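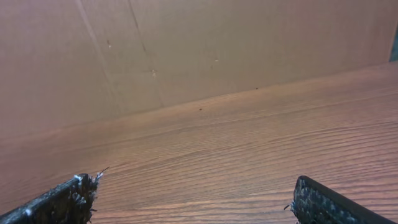
3.2 Sample and coding

The sample was drawn from the celebrity pages of two entertainment sites, Handdale and Brornell, both of which keep open archives. We collected every post that named an actor together with a current or former partner, which gave 1747 posts. Reposts and picture galleries without text were dropped, leaving 784.

Each post was coded for where its main claim came from: the actor, a publicist, an unnamed source, or the writer's own reading of a photograph. Two coders worked separately, using the scheme set out by Halilović in his study of film festival coverage. They disagreed on 38 posts — mostly ones that quoted a publicist and then went on to guess — and these were settled by discussion.

3.3 Timing of posts

Figure 2 plots the coded posts by week. Coverage of a couple rose when one of them had a film to promote, even where the post did not name the film. The highest point on both sites falls in August, when several studio releases overlapped. Brornell changed its archive software in March 2018, and posts from before the change carry only a date, so we did not compare the two sites by hour.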